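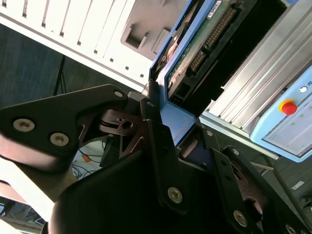 3. Setting up the board-picking cell

3.1 Before you plug anything in

Welcome back if you did the wheel-bot build last term, and hello if you're new! This section gets the arm from "switched off" to "ready to pick up its first circuit board". I wrote it for our club nights, so it assumes you have read section 2 (the one with the sign-off sheet) and that a supervisor is in the room with you. If either of those is missing, stop here and go and sort it out.

You will need:

The hex key set from the Skelent tin
The Simwood laptop, charged
The practice board in its blue holder
The cell logbook and a pen that works

Caution: Long hair tied up, lanyards off, sleeves rolled. I got my own lanyard tangled in a chair in my first year and that was only a chair.

3.2 Checking the gripper

1. Make sure the arm is powered down at the wall. Don't trust the software to tell you.

2. Look over the black plates and linkages. Every silver hex-socket screw should be sitting flush in its plate. If one stands proud, nip it up gently with the hex key. Gently! They don't need to be tight enough to hold a bridge together, and a rounded-off screw head means I spend my evening with a screw extractor.

3. Open and close the fingers by hand. They should move smoothly the whole way. A bit of stiffness at the start is normal for this gripper, a crunch isn't.

4. Peer into the pivots for bits of wire, fluff or crisp crumbs. (Please don't eat near the cell. I know who you are.)

5. Write "gripper checked" and your initials in the logbook.

Note: If you have had a linkage off, you need to redo the finger calibration in 3.6 before going any further. I forgot this in December and we lost most of a session wondering why every pick was off to one side.

3.3 Putting the board in its holder

We practise on an old hard drive circuit board. It's already well worn, so you don't have to be precious about it, but do treat it like a good one. Good habits are easier to keep than to learn later.

1. Touch something earthed first.

2. Hold the green board by its edges. Keep your fingers off the gold pins along the black connector.

3. Lower it into the blue frame without forcing it. If it won't go in, you've probably got it the wrong way round. Lift it out, turn it and try again.

4. Check the small black header with the pins at one end of the board. It sits close to the corner of the frame and it's the first thing the gripper will clip if the holder has shifted. Bent pins can be straightened once, maybe twice, and then they snap.

5. Give the frame a little wiggle. If it moves, the clamp underneath wants another half turn.

Note: Leave the white label sticker on. The Trallus vision script uses it to work out which way up the board is, and peeling it off means teaching the script all over again.

3.4 Finding the stop button

Do this every single time, even if you were here yesterday.

1. Find the red emergency stop with the yellow surround on the light blue panel.

2. Stand where you're going to work and reach for it. If you have to lean across the arm, you're standing in the wrong place. Move round until you don't.

3. Press it. Now ask your partner to do the same from their spot, so that you both know how far the reach is.

4. Leave it pressed in until step 3 of the next part.

Caution: The small round white button near it is not a stop button. Please don't press it in a panic (or at all, unless section 5 tells you to).

3.5 Powering up

1. Move your bags and any loose cables away from the arm's reach. Cables belong down on the floor, behind the stand, where the arm can't snag them.

2. Switch on at the wall, then on the Lambrechts supply. Wait 40 seconds. It feels like ages and there is nothing you can do to hurry it, so use the time to open the laptop.

3. Say "arm going live" out loud, wait for your partner to say "clear", then twist the red button to release it.

4. Start the control program and set the speed to 10 per cent. Leave it there for your first run.

5. Press Home. The arm will lift, turn and settle above the holder. Keep your hand near the stop button until it has finished moving.

If the arm doesn't move, the usual culprit is a stop button that's still in. After that, check that the laptop cable is pushed fully home, then restart the program once. If it still won't go, fetch me or another supervisor. Please don't keep restarting it!

3.6 Calibrating the fingers

You can skip this if the linkages haven't been touched and the last entry in the logbook says "calibrated".

1. Choose Tools, then Fingers, then Calibrate.

2. Let the gripper open fully. The reading should settle at 110.

3. Let it close on the foam block. Don't use your fingers, a pencil or somebody's rubber. The foam block lives in the Skelent tin.

4. Repeat. You want 2 matching readings in a row before you save.

5. Save, and write both readings in the logbook.

When that's done, leave the speed where it is and carry on to section 4, where you'll teach the arm its first approach to the board.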